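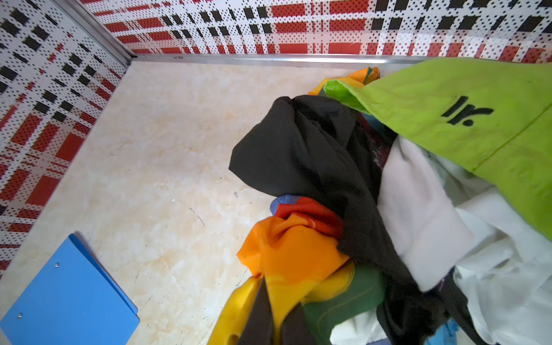

January, kitchen table, 11 something at night

Moving out budget, again. Did the sums three times and got three answers. The lowest one is 1,556 and the highest is 1,660 and I have decided the truth is the higher one because it always is. That's with the van. Without the van I'd be doing it in the back of the car, nine or ten trips, up and down those stairs each time. No. Van stays.

Tired. Going to write this fast and go to bed.

Started on the hall closet after work. Should have been an hour. Found the winter boots I thought I'd left at my mother's, two left gloves, a bag of bags, the manual for a vacuum I don't own any more. Also the box of letters, which I did not open, because I know what happens when I open it. I sit on the floor till midnight. Taped it shut and wrote DO NOT OPEN on the lid like that ever stopped anybody.

Books are next. I have around 300 and the new place has one shelf. One! Built in, nice wood, next to the window, and it will hold maybe the cookbooks. So I have to choose. Tried choosing tonight and kept all of them in the first pile. Then put five in the give away pile and took two back out again. The Dijkstra Street bookstore takes used ones but only in the mornings and only if the covers are clean, and mine have all been in the bath at one time or another.

Supper was toast. Then more toast. Everything else is frozen solid or in a box already — I packed the can opener, which was stupid, so there's a whole shelf of soup I can't get at. Will buy another one tomorrow and then own two can openers.

The lease thing came through from Stellari finally. Fourteen pages. Read it at lunch at Bistico with a bowl of the lentil thing and got soup on page six. No painting without written permission. No nails bigger than a certain size. Quiet after ten. No mention of the radiator in the bedroom that doesn't get warm, which I asked about twice. Will ask again before I sign. Will try to sound firm and will probably end up saying sorry for bothering them, same as always.

I do like it though. Keep forgeting to say that in here. It's all been lists and worry for two weeks and anyone reading would think I was being sent to jail. The kitchen gets the sun in the morning. There's a tree right outside, no idea what kind, bare now. You can hear the trains but far off, the good kind of hearing trains. And it's mine, no sharing a bathroom, no notes on the fridge about whose milk.

Called the van people on the way home. Skondus, the ones with the green sign by the gas station. Man on the phone was very nice and very slow. Asked me how many rooms. I said one and a half. He said what's the half. I said well it's a sort of hallway with a desk in it. Long pause. He put down two rooms. So that might be extra, I forgot to ask. Call back.

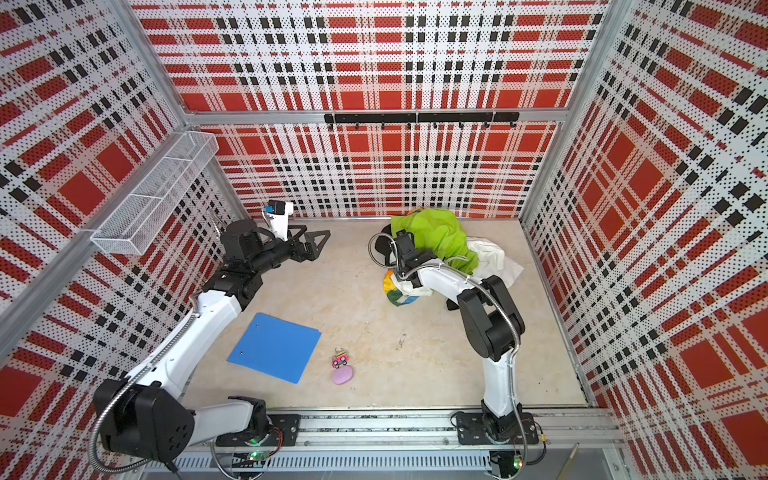 Odile Fenn

later, can't sleep

Got up again. Feet freezing. Made the tea in the measuring cup as the mugs are all wrapped in newspaper, and burned my lip on the edge.

Been lying there thinking about the couch. It won't go down the stairs. It came up the stairs, so it must go down the stairs, that's just logic, but I remember it coming up and there was a lot of shouting and a chunk came out of the wall at the turn. I filled that in with toothpaste. Must look at it in daylight before the landlord does. Proper filler this time. Put it on the list.

The list now:
call van back re the half room
can opener
filler, small knife, bit of sandpaper
radiator, be firm
change address at the bank, the dentist, the library
give back the neighbor's ladder
defrost the freezer, DON'T leave it till the last night
books!!

The plant worries me too. The big one in the corner, it has been in that exact spot the whole time I've lived here and it sulks if I so much as turn the pot. I read you should wrap them in a sheet if it's cold out. All my sheets are packed. Well, not all, the ones on the bed. It can have those on the day and I'll sleep on a bare mattress the first night, I don't care, I'll be so tired.

Strange how bare it looks in here already with the pictures down. Pale squares on the wall where they were. The room sounds different too, I put my cup down before and it made a noise like a shop. I sort of want to go now, tonight, just get it done. And then I look at the window with the bad latch and the mark on the door frame from the bike and feel awful about it. It's a damp apartment with a rude boiler. I've complained about it in this very notebook for pages and pages.

Should look back at what I wrote the week I moved in. I bet it was the same, boxes and money and no can opener. But that notebook's in with the letters and I'm not cutting the tape.

Trash goes out in the morning, early. Cardboard has to be flat. Haven't flattened any of it. Will set the alarm for six and hate it.

Tea's gone cold. Bed, propperly this time.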